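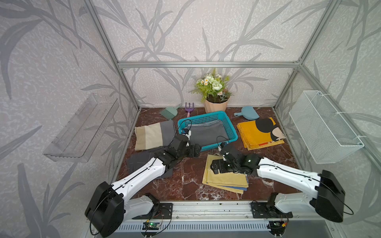 Zakbridge Two-Arm Teaching Station

The Zakbridge is a station for showing a robot a task by hand. One person moves a pair of small leader arms at the desk, and the two white arms in the enclosure follow. Every movement is saved and can be played back or used for training.

What is included
Two follower arms with parallel-jaw grippers
Two leader arms, same joint order as the followers
Enclosure of aluminum beams, with front rail
Brukonier recording software, one licence for each station

Wall panels can be changed in a few minutes. Our customers often change the wallpaper and the floor colour between sessions, so that the robot does not learn only one background. Cloths, baskets and small household tools are good first objects. For folding work we advise to begin with 200 demonstrations of one cloth, and later to mix the colours and sizes.

Details
Reach of each arm: 739 mm
Weight of the station, without packing: 82 kg
Maximum load at the gripper: 500 g

Please keep the leader arms in the rest position before you switch on the power. The followers will move slowly to match them.

Delivery is from our workshop in Stedbridge. For a quote or a visit, write to Karthik Liyanage in the sales office. Spare gripper fingers are sold separately, in pairs.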